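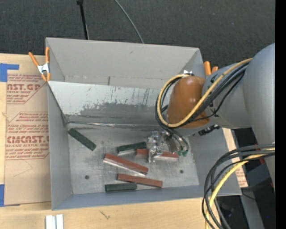
Figure 1. Bin picking cell: arm, gripper, and metal bin with green and reddish-brown blocks.

Work and Automation, Unit 5
Handout: When the picking step is automated

Read this before the discussion section. You will need it for the short paper, and the terms at the end will come up again in Unit 8.

1. The task

Bin picking means taking parts out of a container where they lie in no fixed order. A person does it without much thought. For a machine it is one of the harder jobs in a shop, and for that reason it was left to people long after welding and palletizing had been handed over. In Figure 1 the blocks point in different directions, and one is partly covered by the gripper's fingers. The sloped inner walls matter too. A part that comes to rest against a wall can be reached from fewer sides than one in the middle of the floor.

Before a gripper closes on anything, the system has to settle which part to take, where to hold it, and how to get the fingers down without hitting the wall or a neighboring part. Metal sides can reflect light and make the first of these harder. People who fed machines by hand for years made the same decisions, mostly by feel, and very little of it was ever written down.

2. The case

Our case is Prullorow, a plant that makes door and window hardware. Bar stock and cut blanks arrive in mixed bins. Until the change, each shift had two people at the feeding station, picking blanks and setting them on the infeed of the milling line. The plant bought its cell through an integrator, Meireles. The control software is called Tarkix. The first cell went live in December on the line the workers call Anel, after the ring-shaped part it used to make.

The plant did not lay anyone off over the cell. It did stop filling the feeding job as people left it, and students should treat that as a change in employment even though no one was dismissed.

3. What changed for the people on the line

Pace. The feeders used to set the pace of the infeed. They could get ahead and then rest for a minute. With the cell running, the work comes in interruptions: a failed grasp, a jam, an empty bin. Workers described the shift as lighter on the back and harder to plan.

Skill. The new title is cell attendant. The attendant clears faults, swaps bins, and decides when to stop the cell and feed by hand. Attendants got 8 hours of training, nearly all of it on the Tarkix screens. What they asked for later was practice on the gripper itself — how to tell a worn finger from a badly set one.

Knowledge. Former feeders knew which suppliers' blanks came in with burrs and set those aside as they picked. The cell had no such check at first, and rejects showed up two stations later. The check was put back as a written step at bin loading. It is now part of the attendant's job, at the same pay grade as before.

Contact. Feeding was done in pairs, and new hires learned by standing next to someone. One attendant now covers the station alone. The union raised this — along with the pay grade — at the first review.

4. Terms

Residual task: work left to people because the machine cannot do it or it costs too much to automate.
Exception handling: stepping in when the machine stops or fails.
Tacit knowledge: what a worker can do but has not put into words.
Deskilling: loss of skill content in a job. Compare with upskilling, and note that both can happen in one job.

5. For section

Come ready to say which of the changes in part 3 came from the machine and which came from choices made by management. Bring one residual task from a job you have held. The short paper is 2 pages, double spaced, and should use at least two of the terms above.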